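Socks and Small Knits: Frequently Asked Questions
Skonditz Laundry and Linen Help Pages

These are the questions we get most often at the counter and by email about washing, sorting, folding and storing socks and other small knit items. The answers cover household laundry as well as the bagged wash service. If your question is about shirts, bedding or table linen, please see the separate pages for those.

Small knits in navy and gray.
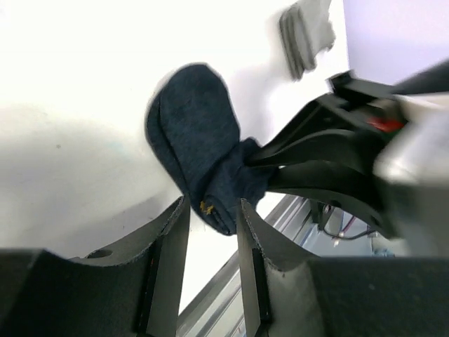
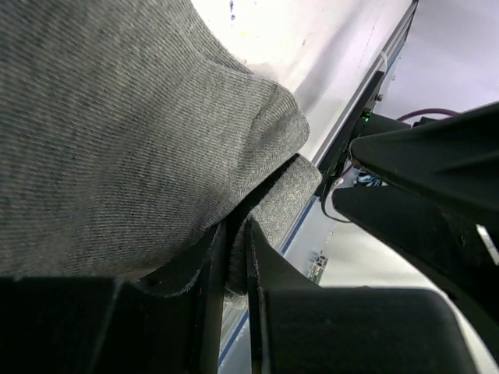 Should dark and gray knits be washed together?

Wash them together once both have been through a few washes separately. New navy and black knits give off dye for the first several washes, and a pale gray will pick it up. After that a mixed load at a cool setting is fine. If you are unsure about a dark item, wet a corner, press it in a white paper towel and look for color. Any color on the towel means it should be washed alone or with other darks.

What temperature should I use?

Most cotton-blend socks can be washed warm. Wool and wool blends need cold water and the wool or delicate cycle. Check the label or the original packaging, and if you have neither, use cold. Sports socks that still smell after a cold wash can be soaked for an hour in cool water with a little white vinegar, then washed as usual. Do not mix vinegar with bleach.

Do I need to turn socks inside out?

We recommend it for everyday socks. Most of the sweat and skin ends up on the inside, and it rinses out better when that side faces the water. It also puts the pilling on the side that does not show. Socks with mud or grass on them should go in right side out, or be washed once each way.

We do not turn socks at the shop unless you ask. They are washed the way they arrive in the bag.

Why do gray knits get white flecks on them?

The usual cause is lint from towels, tissues left in pockets, or an overfilled machine. Gray and navy show it more than other colors. Wash knits away from towels, check pockets, and leave enough space in the drum for the load to move. Cleaning the lint filter before each dryer load helps too. For flecks that are already there, ten minutes in the dryer on the no-heat setting will take off a good part of them. A lint roller will get the rest.

What about pills?

Pills are small balls of fiber made by rubbing, mostly at the heel and under the foot. They do no harm. Use a fabric comb or a battery shaver on a dry item laid flat, and go lightly over thin areas – a shaver can cut through a worn heel very quickly. Do not pull pills off by hand, as this draws out more fiber.

Can socks go in the dryer?

Cotton and synthetic blends can, on low or medium. High heat wears out the elastic in the cuff, and a cuff that has gone slack will not recover. Wool should be dried flat or over a rack. When hanging ordinary socks, clip them at the toe so the clothespin does not stretch the cuff.

What is the best way to fold a pair?

Lay one sock on top of the other with the heels lined up. Fold the toes toward the cuff, then fold again so the pair makes a small flat block that can stand on its edge in a drawer. Very short socks need only one fold.

Many people roll the pair and turn one cuff over the bundle. It keeps the two together, but it holds one cuff stretched for as long as the pair is in the drawer. We fold flat for that reason. If you prefer your socks rolled, write this on your bag slip and we will do it.

How do I fold thick or fuzzy socks that will not stay flat?

Fold them once, loosely, and store them upright between two other pairs. Thick knits spring back if they are pressed into a tight fold. A shoebox or a drawer divider holds them well. You can also keep winter pairs on a shelf, stacked no more than three high.

How do I match pairs that look almost the same?

Sort by color in daylight first. Navy and black are hard to tell apart under warm bulbs. Then compare the cuff height, the rib and the toe seam. Customers with many similar pairs often sew a short stitch of bright thread inside the cuff, using one color for each person in the house. Use cotton or polyester thread and leave it slack enough to stretch with the knit.

Another method is to clip each pair together before it goes in the hamper. Plastic sock clips can be washed and tumbled on low. Safety pins are less suitable – they rust, and they leave holes in fine knits.

What happens to single socks at the shop?

Singles are pinned to a card with your bag number and returned with the order. If we find one later in a machine or under a table, Chutima Sombatkul at the front counter keeps it in the singles box for 39 days. Ask for the box when you come in. After that, cotton singles are used for cleaning and the rest go to textile recycling.

How many socks can I put in one bag?

The small bag takes up to 46 pairs of ordinary socks and the large bag takes 80. Please count thick socks as 2 pairs each. The bag should close with the cord without being forced, as the items are washed inside it.

Do you mend socks?

Holes smaller than a thumbnail can be darned. Rezaul Howlader does the mending, and it adds a few days to the order. He will match the yarn color as closely as he can from stock, though an exact match is unlikely on mixed or flecked grays. We do not replace elastic or repair compression socks.

If you want to darn at home, catch the hole early, while there are still threads crossing it. Use yarn a little thinner than the knit and do not pull it tight.

How long should a pair last?

It depends on the fiber, the shoes and how often the pair is worn. Pure cotton thins fastest at the heel. Blends with some nylon hold up longer. Hold the heel against a window now and then, and if light comes through evenly over a large patch, the pair is close to the end.

Where can I leave my bag?

Bags can be left at the counter during opening hours or in the Grollden Street drop box at any time. Anything in the box by 8 a.m. is treated as that day's order. Write your name and phone number on the slip and tie it to the cord.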